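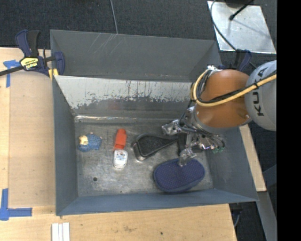

Ayantu Hailu wrote in to ask why her prepaid meter took the token, beeped at her, and then sat there showing zero. Good question, and it's the one I get most, so I'm starting this section with it. Her meter was still locked from the outage. The token was fine, the credit was in there, she just hadn't done the restart (which the old leaflet hid on the back page, sorry!).

4. Restarting your Grestik meter after a power cut

You'll need your keypad, your last token slip and your customer number. I like to do this in daylight, but a flashlight is OK.

4.1 Switch off the big stuff first: water heater, oven, pump, air conditioner. Leave one lamp switched on so you can tell when the supply comes back.

4.2 Look at the keypad. If the screen is blank, change the two batteries in the back. The keypad doesn't run off the line, so a blank screen tells you nothing about the supply.

4.3 Type 50 and press the green key. You should see the word LOCK, and a small padlock in the corner. No padlock? Skip to 4.6.

4.4 Type 112 and hold the green key down until the padlock goes away. It takes longer than you think it should. I always let go too early the first time and have to start over.

4.5 Wait for the click from the meter box. That's the switch closing, and your lamp should come on with it.

4.6 Type 7 and press green to see your balance. Write it down next to the one on your slip.

Note: if you're on the Tamiru side of town, your area comes back in two stages. You may get a click, then lose supply again for a bit. Leave the meter alone and don't keep typing codes at it. Five wrong entries and it shuts you out until the next morning.

Caution: never open the meter box cover, even if the seal is already broken. The terminals inside are live with the switch open or closed. Call us and we'll send somebody.

Caution: if you run a generator, turn it off and move the changeover switch back to LINE before step 4.4. A generator feeding the street can kill a line worker. Please, please don't skip this one.

4.7 Turn the big stuff back on one item at a time, with a minute or so in between. If the meter trips, the last thing you turned on is the one to look at.

If you see error 1920, your keypad and meter have lost each other. Plug the keypad into an outlet in the same room as the meter box and try 4.3 again. Older Trustix keypads do this a lot. The Grurnex ones hardly ever do, and you can swap yours at the counter for free (ask for Robel Chala, Tuesday is his quiet day). Bring the keypad and your slip.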